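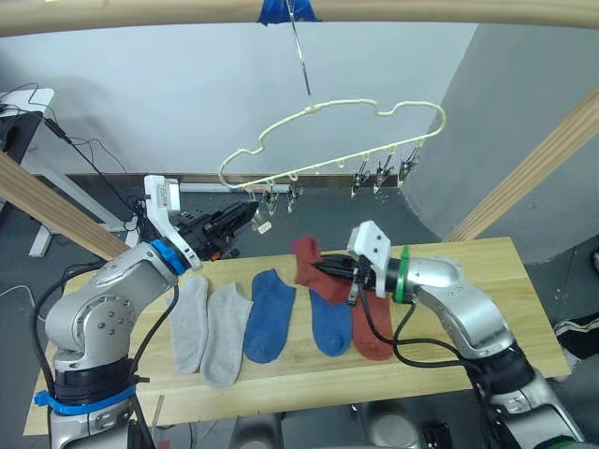

Diary > Visits and Open Days > April

Open Day at the Zallcombe Laboratory

We use cookies to remember your reading preferences. By continuing to browse you accept their use.

Entered in the evening, after return from Zallcombe. The delegation left the Andreadis building at 7 in the morning and was received at the laboratory by Kavitha Sundaram, who directs the handling program and had kindly agreed to accompany us for the whole of the visit. Coffee was served in the lobby. Badges had been prepared in advance, two of them with the wrong department, and these were corrected by hand.

The morning opened with a short address on the history of the site. Zallcombe was formerly a records store, and the handling program occupies the old reading rooms on the ground floor. The program has been supported by Skullengate for the greater part of its life, and it was stated that 1140 sessions have been logged on the present two-arm stations. I asked whether that figure included sessions that were stopped early. It does.

We were then taken to the sock station. The task is to take socks from a wooden table and hang them from the clips of a plastic drying hanger, using both arms. I had supposed this to be a light choice of subject for visitors. Ms. Sundaram explained that soft goods remain among the hardest things the laboratory handles. A sock has no fixed shape, and the arm that grips it must find the cuff in whatever heap or fold it happens to lie. The clip presents its own difficulty, being small, sprung and free to swing on its cord.

Socks in light gray, blue and rust red were in use. The arms are told apart by colored bands near the wrist, blue on the left and green on the right, and the staff refer to them by color in conversation. One hears "green has the cuff" across the room, and after a short time the visitors were saying it too.

Members of our party stood in two groups behind the marked line. Mr. Andreadis's office had asked for particular attention to the speed of the work, and I record that it is slow by household standards. It was also quiet, and conversation could be carried on at an ordinary level throughout.

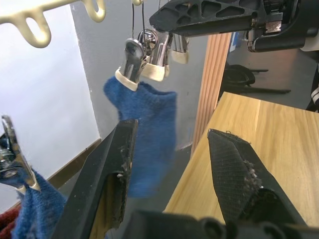

A question was raised concerning wear. The finger pads collect lint from fuzzy socks, and Ms. Sundaram confirmed that cleaning and replacement of pads form part of the regular upkeep. She would not be drawn on cost. She did say that her staff have come to hold firm opinions about sock fabric, and that thin dress socks are disliked by all.

Lunch was taken in the upper gallery with the party from Drernavska, who had come to see the same demonstration in the afternoon. Their interest is in hospital laundry. They put several useful questions regarding hygiene and the sorting of mixed loads, to which full replies are to be sent in writing. I have asked that we be copied.

The public session followed. Attendance stood at 65 at the first count, including a school group of 39, and the corridor became rather close. One pupil inquired whether the robots could match pairs. Ms. Sundaram answered that hanging and pairing are treated as separate tasks, and that the second was not on the program for the day.

Matters to be taken up on return: thanks to be sent to Zallcombe under the director's signature; the Skullengate report to be requested in its longer form; travel claims by the end of the month. My umbrella was left in the lobby and I have written to the front desk.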